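Jatumcombe 생활 게시판 > 집 고치기 > 페인트/벽/천장

천장에 노출된 전선관, 벽이랑 같은 흰색으로 칠해도 괜찮을까요?

글쓴이: 보리차한잔

안녕하세요, 늘 읽기만 하다가 처음 글 올려봅니다. 작업실로 쓰려고 20평짜리 공간을 하나 얻었는데요, 천장에 굵은 보가 하나 지나가고 그 옆으로 회색 전선관이 그대로 드러나 있어요. 전에 쓰시던 분이 조명 자리를 여러 번 옮기셨는지 관이 꺾이고 또 꺾이고... 누워서 보면 꼭 지하철 노선도 같습니다 ㅎㅎ

처음엔 몰딩 커버로 싹 가릴까 했어요. Zumana 매장에 가서 Utov 커버를 들었다 놨다 했는데, 꺾이는 부분마다 부속을 따로 사야 하고 보를 타고 넘어가는 데는 맞는 부속이 없다고 하더라고요. 그래서 벽이랑 천장, 관까지 전부 흰색으로 칠해버리면 어떨까 싶은데요.

걱정되는 건 이런 거예요. 관이 플라스틱인데 수성 페인트가 잘 붙는지? 관이랑 천장을 같은 통으로 칠해도 되는지? 그리고 다 하얗게 해버리면 병원처럼 되지는 않을지... 마지막이 사실 제일 걱정입니다. 바닥은 손댈 예산이 없어서 그냥 둘 거예요. 짙은 나무색 장판입니다.

해보신 분들 얘기 좀 들려주세요. 월요일부터 짐이 들어와서 그 전에는 정해야 해요 ㅠㅠ

달팽이우체국

칠하세요. 저도 칠했어요. 커버 씌우면 더 굵어져서 오히려 눈에 띕니다.
근데 콘센트랑 스위치 주변은 꼭 테이프 붙이세요. 안 붙였다가 스위치가 굳어서 안 눌려요...

늦여름감자

플라스틱 관이면 프라이머(젯소)부터 바르셔야 해요. 그냥 수성만 올리면 손톱으로 긁었을 때 쭉 벗겨집니다. 저는 귀찮아서 건너뛰었다가 겨울에 난방 틀고 나서 껍질처럼 일어나는 걸 봤어요.

순서는 대충 이렇게 했습니다. 차단기 내리고, 마른 걸레로 관 위쪽 먼지 닦고(위쪽 먼지가 진짜 어마어마해요, 마스크 쓰세요), 중성세제 묻혀서 한 번 더 닦고, 고운 사포로 살짝 문지르고, 프라이머. 그러고 나서 6시간 말리고 페인트를 2번 올렸어요. 프라이머 통 뒤에 적힌 건조 시간은 제품마다 다르니까 그걸 보고 맞추시고요.

사포는 1000번까지는 필요 없습니다. 저는 집에 그것밖에 없어서 그걸로 했는데 너무 고와서 하나 마나였어요. 그보다 거친 걸로 사세요.

페인트는 Cusi 무광 흰색 썼습니다. 천장이랑 관 둘 다 같은 통으로 했고 문제없었어요. 다만 반짝이는 걸로 하면 관 둥근 면에 빛이 맺혀서 더 도드라지니까 무광이 낫습니다. 관이 여러 개 나란히 가는 데는 붓으로 사이사이를 먼저 칠하고 롤러는 나중에요. 롤러부터 하면 틈에 페인트가 고여서 주르륵 흘러요. 바닥에 비닐도 넉넉히 까시고요, 저는 아직도 바닥에 점이 있어요.

그리고 관이 덜렁거리는 데가 있으면 칠하기 전에 고정 클립부터 새로 박으세요. 칠하고 나서 박으면 그 자리만 또 칠해야 돼요. 전선이 보이거나 관이 깨진 데가 있으면 그건 페인트로 덮지 마시고 전기 기사님 부르시고요.

구름빵집둘째

윗분들이 칠하는 법은 다 써주셔서 저는 병원 같지 않냐는 걱정에만 답할게요! 저도 똑같이 고민했거든요. 다들 천장까지 하얗게 하면 춥고 휑해 보인다고 말려서 한참 샘플지만 붙였다 뗐다 했어요. 아이보리, 연한 회색, 심지어 살구색까지 ㅋㅋ 그러다 결국 벽이고 천장이고 보고 전부 흰색으로 갔습니다.

지내보니까 병원 느낌은 벽 색보다 조명이랑 바닥 탓이 크더라고요. 저희는 바닥이 나무라서 갈색이 아래에서 받쳐주니까 위가 아무리 하얘도 괜찮아요. 보리차한잔님도 짙은 나무색 바닥이라고 하셨으니까 저는 걱정 안 해도 된다고 봅니다. 조명만 너무 파르스름한 걸로 달지 마세요. 저는 주광색 달았다가 얼굴이 다들 아파 보여서 바로 바꿨어요.

저희 쪽은 이래요. 벽도 천장도 하얗고, 보도 그냥 같이 하얗습니다. 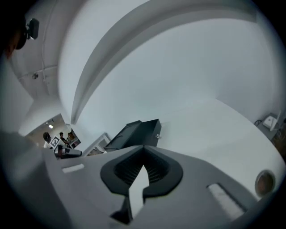
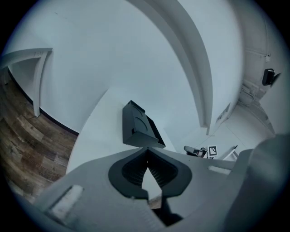

아, 그리고 관을 흰색으로 하면 없어지는 건 아니에요. 낮에는 그림자가 지니까 선은 남거든요. 근데 회색일 때는 문 열고 들어오면 눈이 바로 천장으로 갔는데, 지금은 누가 물어봐야 아 저기 관이 있었지 하는 정도예요. 그 정도면 저는 만족합니다. 커버 살 돈으로 의자 하나 더 사는 게 나아요!

굳이 하나 후회하는 건 문틀이랑 걸레받이예요. 문틀은 흰색이 깔끔해서 좋은데, 걸레받이까지 하얗게 했으면 큰일 날 뻔했어요. 청소기가 매일 쿵쿵 박거든요. 거기는 어두운 색으로 두시는 걸 추천해요. 그리고 남은 페인트는 작은 병에 덜어서 꼭 보관하세요. 짐 들어오는 날 분명히 어디 긁힙니다. 저는 남은 걸 통째로 베란다에 뒀다가 다 굳어서 새로 샀는데, 같은 흰색인데도 미묘하게 달라서 그 자리만 볼 때마다 신경 쓰여요.

보리차한잔 (글쓴이)

다들 정말 감사합니다!! 프라이머는 생각도 못 했어요. 칠하는 걸로 마음 굳혔고요, 걸레받이는 원래 어두운 갈색이라 그대로 두려고요. 오늘 저녁에 Zumana 가서 사포랑 프라이머 사 올게요. 혹시 보 옆면처럼 롤러가 잘 안 들어가는 데는 작은 롤러로도 되나요, 아니면 붓으로 해야 하나요?

늦여름감자

작은 롤러로 됩니다. 구석만 붓으로 따주세요.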